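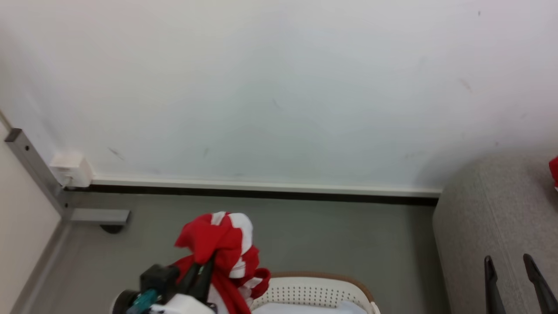
February 26, 2019

Notebook, rain gauge and anemometer bench. Entry by T. Katsaros.

Picked up the Gelley gauge calibration again this morning. The tipping bucket was still reading low at the high end. At a slow drip it is fine. Once the flow gets up to what we would see in a tropical downpour, the bucket loses water during the tip and the count falls behind. We knew that from the Ruden storm, when the gauge at the landing reported far less than the manual can beside it.

Ran 874 ml through the funnel at three flow rates, two runs each. Slow and medium runs agreed with the old table. Both fast runs came out low by 11 percent. I cleaned the pivot and ran the fast rate again. No change, so it is not friction. I am going to leave the stop screws alone and fix it in the correction curve. If we move the screws we throw out the comparison with last season, and we need last season.

Note for whoever does this next: fill the supply bottle to the neck before starting. The head drops as it empties and the last part of the run is slower than the first. My first fast run had to be thrown away for that.
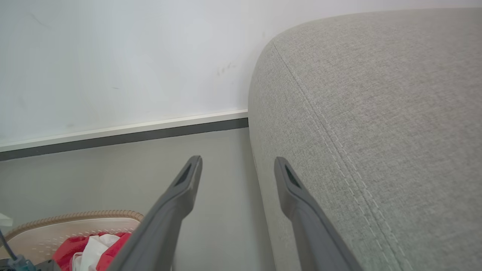 Page last changed: March 2019, Themis Katsaros

Anemometers. The cup unit from the Gasta mast came back with one arm slightly bent. It spins freely but there is a wobble you can feel with a finger on the housing. Nikolaidis wants to know if the peak gust from that mast can stand. My view is that it can stand with a flag on it. The record up to the peak tracks the Ruden mast closely, with the lag you would expect from the distance. After the peak the two part ways and Gasta reads low for the rest of the night. That fits with something hitting the arm at or just after the peak. I would not use anything from Gasta after that point.

Still need to settle the averaging. The logger at Gasta was set to three-second gusts and the one at Ruden was set to one sample per second with no averaging at all. Anyone putting the two peaks side by side in a table is comparing different things. I reran the Ruden file with a three-second running mean and the peak came down enough to change the order of the two sites. Put the averaged number in the report and keep the raw one in the appendix.

Data file check. The Ruden file should have 3,541 lines for the block I pulled and it does. Gasta is short. There is a gap where the logger restarted, and when it came back its clock was almost a minute off. I shifted everything after the restart to match the pressure trace, using the sharp dip as the marker. The shift is written in the file header. Do not apply it again.

Pressure. Both barometers were checked against the bench standard. The Ruden one reads 2 hPa high, same as before it went out, so it is a plain offset and can be subtracted. The Gasta one is good. Lowest pressure at Ruden after the correction comes before the wind peak, as it should with the center passing on that side.

Mounting. The clamps we used on the Gasta mast slipped. There are fresh scrapes in the paint on the pole where the lower one moved. The boom ended up turned a few degrees, which does not matter for cups but does matter for the vane, so wind direction from Gasta needs a correction too. I do not know when it turned. For now direction is marked doubtful for the whole storm. Through-bolts next time.

To do:
Write up the new curve for the Gelley gauge and send it to Nikolaidis.
Order cup arms, and a spare set of bearings while we are at it.
Set both loggers to the same gust averaging before they go out again.
Find the sheet with last season's fast runs. It is not in the binder.

Added in March: the sheet was in the back of the old field book. Last season's fast runs were low by nearly the same amount, so the curve can be applied to both seasons. Cup arms are in, bearings are on back order.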